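4.2 Moisture behind tiled shower walls

The second part of the survey dealt with water getting behind the tiles of domestic showers that had been refitted by their owners. Readings were taken in 735 homes, and in each one the wall was measured at three heights: just above the tray, at the level of the valve, and 10 cm below the ceiling. A pin meter was used where a loose tile or an access panel allowed it. Elsewhere a non-contact meter was used and its readings were corrected by the method of Karamanlidis and Kelmendi.

Walls were grouped by backing material. Ordinary plasterboard was the most common, followed by cement board and then by foam board with a sealed face. Where the owner could not say what lay behind the tiles, the wall was entered as unknown and left out of the comparison, but its readings were kept in the overall totals. Damp was recorded when two of the three heights exceeded the limit set in Section 3.

Plasterboard walls were damp more often than cement board walls at the lowest height, and the gap narrowed towards the ceiling. The age of the silicone joint between tray and tile had a stronger effect than the age of the tiles. Joints older than 8 years were poor in all three groups, and a second bead laid over an old one gave no measurable benefit. Extractor fans affected the top reading only. Grout type had little effect once the joint had been allowed for, which agrees with the earlier work by Papadakis on rented flats.

Valve openings need separate mention. In many refits the hole cut for the valve was larger than the cover plate, and the gap had been filled with grout or left open. Readings at valve height were raised in these walls even where the lower joint was sound. A tanking membrane (Lumenta, two coats) reduced the effect but did not remove it.
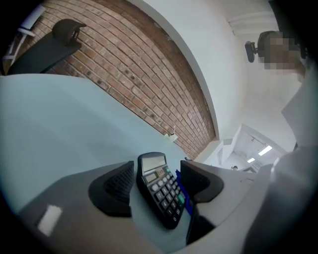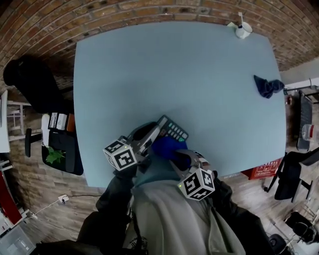
Figure 6. Calculator and hand-held grippers.

Does retiling over the old tiles make a damp wall worse?
In this survey it made little difference to the readings, but it hid loose tiles and delayed the repair of the joint at the tray.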